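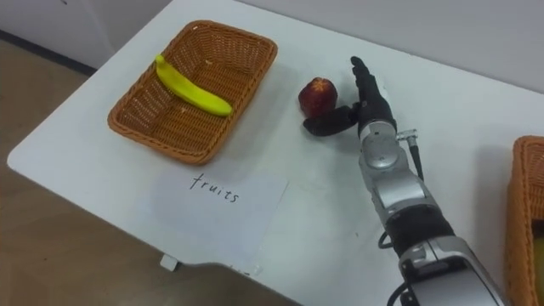 Téléop main + bras : le pouce pousse le fruit au lieu de le prendre, vos astuces ?

Clive Treloar
24 octobre 2021

Bonjour à tous. Tâche de tri toute bête : prendre le fruit rouge sur la table blanche, le poser dans le panier marqué « fruits » à côté de la banane. Je pilote au gant, bras sous Daleo, enregistrement avec Clodik. 534 démos gardées pour l'instant, objectif 2 000.

Problème : une fois sur trois à la louche, quand j'arrive par la droite avec le pouce tendu à plat, je touche le fruit trop tôt et il roule. Je rattrape, je le prends quand même, mais la démo est moche. Est-ce que je garde ces essais ou poubelle ? Et vous approchez comment, doigts vers le haut ou paume vers la table ? Petit fruit rond genre prune, ça glisse pas mal.

Autre truc, le retour vidéo a du retard, je sais pas si ça joue. Merci d'avance, j'ai encore une session ce soir.

Malcolm Lightfoot

Garde les rattrapages. Pas tous, mais garde. Si le modèle ne voit que des prises parfaites, le jour où le fruit bouge de 2 cm il est perdu. Chez nous à Skolcombe on avait tout nettoyé en septembre, résultat il refermait la main dans le vide et il repartait vers le panier, content de lui. On a remis les essais ratés-puis-rattrapés avec une étiquette à part, ça allait mieux.

Par contre tu jettes ceux où tu hésites. Main immobile trois secondes au dessus de la table = le robot apprend à attendre.

Pour l'approche, doigts dressés ça marche si tu fais comme ça :
- poignet bas d'abord, loin du fruit
- pouce ouvert en grand, bien à plat, PUIS tu avances
- tu t'arrêtes quand le fruit est entre le pouce et les doigts
- tu fermes les doigts en premier, le pouce suit

Si tu fermes le pouce en premier il chasse le fruit. C'est surement ça ton souci.

Et change la position du fruit entre deux essais, et celle du panier aussi. Le papier avec le mot, tu le déplaces avec.

odile_tri

pareil que Malcolm sauf pour la paume, moi je prends par dessus et j'ai jamais de souci. après c'est une pince à deux doigts donc bon

Clive Treloar

Merci Malcolm, testé vite fait : doigts d'abord, nettement mieux. Pour le retard vidéo, une idée ? Il y a un réglage dans Odoi mais la doc est vide.

Malcolm Lightfoot

Mesure-le avant de toucher au réglage. Tu filmes ta main et l'écran ensemble avec un téléphone, tu comptes les images d'écart. Chez nous en dessous de 100 ms ça passait, au dessus on compensait au pif et ça se voyait dans les trajectoires. Ralentis en attendant. Et vérifie que les horodatages caméra et bras sont calés, sinon tes 534 sont à reprendre.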